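Questions keep coming in about the Luswood Board Swap, so we've put the answers in one spot. If you're new — welcome! You're going to have a great time, and you'll probably go home with more wood than you planned on.

# Board Swap FAQ

*Last updated May 13, 2019*

## The basics

### What is the Board Swap?

It's a free get-together in Luswood where people trade leftover wood. Cutoffs, shelves from an old bookcase, half a maple plank you bought for a project that never happened, fence pickets, table legs, the lid of a chest with no chest. You bring what you aren't going to use, and you take what you are. We started with one folding table in a driveway, and last year more than 200 people came!

### When is it?

Twice a year. The spring one moves a little depending on the weather. The big one is always in August, and it's the one to come to if you can only make one. The gate opens at 9 and we start packing up at 1.

### Where do I go?

The gravel lot behind the old feed store on Mullow Road. Coming from Inskip, it's the second left after the bridge. Coming from Jultville, stay on the main road until you see the water tower and turn right there (your phone may tell you to turn early, and that road is a dead end with a very long reverse).

### Does it cost anything?

No. There's a coffee can by the gate if you want to help with the tent rental.

## Bringing wood

### How much can I bring?

Up to one pickup load or one small trailer. If you're clearing out a whole shop, write to us first and we'll find you a corner. Somebody cleared out a barn two summers ago and it was glorious, but we did need to move the parking.

### Is there a minimum size?

We ask that pieces be at least as long as your forearm. Small hardwood bits are the exception. Pen turners and spoon carvers will go through a box of walnut scraps like kids at a candy bowl, so put those in a box and bring them!

### Can I bring boards with holes, stains or old finish on them?

Yes, please do. Old shelves and furniture panels are some of the best stuff on the tables. A hole can be plugged, cut around, or turned into the place where the string goes. Just pull the nails and staples before you come. A hidden staple can ruin a planer blade in about a second, and then we all feel bad.

### What can't I bring?

- Railroad ties or anything treated with creosote
- Pressure-treated lumber that has gone soft
- Wood with live bugs or fresh sawdust trails in it
- Painted wood from a house built before 1978, unless you've tested it for lead
- Particle board that has swollen from water

### Do I need to label my wood?

It helps a lot. A strip of masking tape with the kind of wood and the length is perfect. If you don't know what it is, write "mystery." The mystery table is always the most crowded one — people love to stand there and argue about whether something is ash.

## Taking wood home

### How does the trading work?

Loosely. You get a paper ticket for each armload you bring, and each ticket is good for one armload out. In the last hour the tickets stop mattering and everything left is free.

### I don't have any wood to bring. Can I still come?

Of course! Everyone gets 2 starter tickets at the gate. Many of our regulars showed up the first time with empty hands and a small car.

### How do I pick a good board?

Hold it up to your eye and look down the length, the way you'd look down a pool cue. You're checking for bow (a long curve) and twist (opposite corners that won't agree). Then look at the ends for cracks. A crack at the end usually runs farther than you can see, so plan on trimming a few inches past it.

Next, look at the grain. Long, straight, even lines mean the board will plane nicely and stay pretty calm. Wild swirls are beautiful and can be a handful for a beginner. Try one anyway at some point!
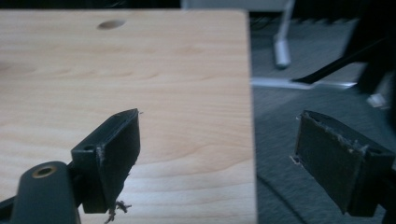
*Pale board with soft, even grain and a single hole near the top edge.*

### What's a good first project for a plain, light-colored board?

A wall shelf, a boot tray, a bulletin board frame, a plant stand. If the board already has a hole close to one edge, you've got a head start on something that hangs from a peg. Sand to 120 grit, then 180, wipe off the dust, and put on two thin coats of oil or wax. Keep food projects for wood you can identify and know is clean.

### Can I get something cut on site?

We have a hand-saw station with two sawhorses and a miter box. It's there so you can make a long board fit in your car. We don't run power saws at the swap, and we won't be adding them.

### Will you hold something for me?

For 60 minutes. Put your name on a hold tag, tape it on, and go get the truck. After that it's back up for grabs.

## Other things people ask

### Can I bring kids?

Yes! There's a nailing stump, a bin of soft pine blocks and plenty of glue. Closed-toe shoes for everyone, please, big or small.

### What about dogs?

On a leash, and away from the stacks.

### What happens to the wood nobody takes?

Clean scraps go to a few of us who heat with wood. Longer pieces are stored for next time. We figure some 2,000 pounds of lumber found a new home at the last August swap, and the leftovers fit in one trailer.

### Is it canceled if it rains?

Light rain, no. We have tents, and wet boards dry. Thunder, yes, and we'll post a note on the gate by 7 that morning.

### Can I help set up?

Come by at 7:30 with gloves. You'll carry tables, drink coffee, and see everything before the gate opens — which is how most of us got hooked in the first place.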